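Speaker notes: Registering co-written songs when the splits are still open
Drerkdale session, June 25, 2020
Slides advance by hand. Pause at each slide title.

Slide 1. Scope
Composition side only. Masters, neighboring rights and sync fees are left out, except where a missing writer share holds up a license. Assume the audience knows what a split sheet is. Assume they do not all use one.
Terms: "writer share" is what the songwriter is paid directly. "Publisher share" is what the publisher collects under the contract. Both are derived from the same split. An error in the split therefore carries through to both.

Slide 2. The sample
300 works from the Citarar catalog, all with at least two writers, all delivered by the same administration team. For each work we compared the signed split sheet (if one existed), the internal catalog entry and the registration as filed.
Mention that the sample is one catalog and leans toward pop and country co-writes. Film cues would look different.
Result to read out: 60 works had a mismatch between at least two of the three sources. Leave the number on screen while going to the next slide.

Slide 3. Where the mismatches come from
Late writers. A producer or top-liner is added after the first registration, and the catalog entry is updated but the registration is not.
Name variants. Artist name on the split sheet, legal name in the contract. The matching system treats them as two people and leaves one share unclaimed.
Rounding. Three equal writers entered as 33.33 each. The total is 99.99 and some systems reject the whole file. Decide in advance which writer carries the extra hundredth and write it on the sheet.
Title changes. Working title registered first, release title registered again as a new work. Two records, one recording, money sits against whichever record the recording was linked to.

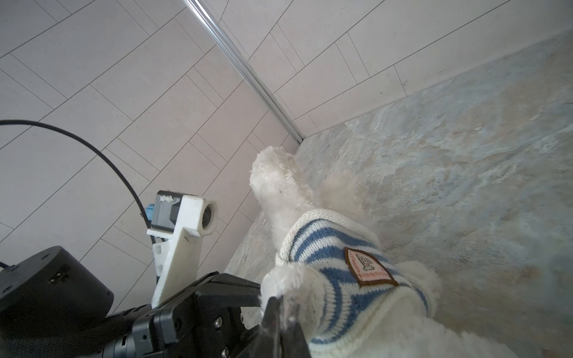
Jutik disagreed with the slide when the draft went around, and wanted the title changes moved to the top. Their point was that a wrong percentage usually gets noticed by the writer who is short, while a duplicate record can run for several statements with both totals looking correct. They also asked for "mismatch" to be replaced with "open item," on the grounds that a share under discussion is not an error.
My answer: order on the slide is by how early in the process the problem starts. Wording stays. A share under discussion should be marked as such in the catalog, and in the sample it was not.

Slide 4. Provisional registration
Question that always comes up: register now with open splits, or wait?
Position in this talk: register now, with the agreed portion only. If two writers have signed for 50 and 25, file those shares and leave 25 unclaimed. Do not fill the gap with an estimate. An estimate that has been paid on has to be recovered from someone, and recovery is slower than a late first payment.
Set a review date at the time of filing. Vlček uses 6 weeks. Any fixed interval will do if it is entered in the same record as the work.
If asked about release dates: the registration should be in before release, even if incomplete.
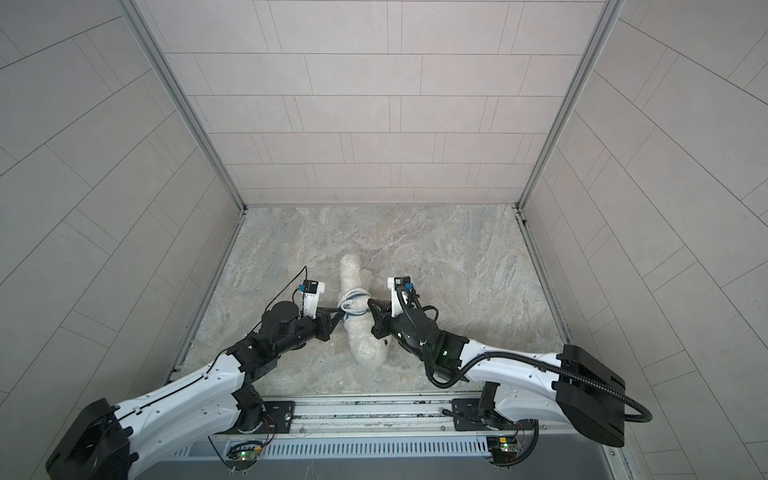 Slide 5. Minimum record
Read the list slowly, people will be copying it down.
Work title and all alternative titles, including working titles.
Legal name and writer identifier for every writer, plus any artist name.
Share for each writer, to two decimals, totaling 100 or with the open part stated.
Publisher and territory for each writer.
Date the split was agreed, and the form of agreement (signed sheet, email, neither).
Recording identifiers as they become known.
Note: the agreement date is the field most often empty. Without it, two conflicting sheets cannot be put in order.

Slide 6. Correction procedure
Pull the three sources. Confirm the split in writing with every writer or their publisher. Correct the catalog entry first, then send the update. Keep the old version. Merge duplicate works before changing shares, or the change may land on the wrong record.
Check the next statement for the adjustment.

Slide 7. Questions
If there is time, show the February correction file. If not, it goes out with the slides.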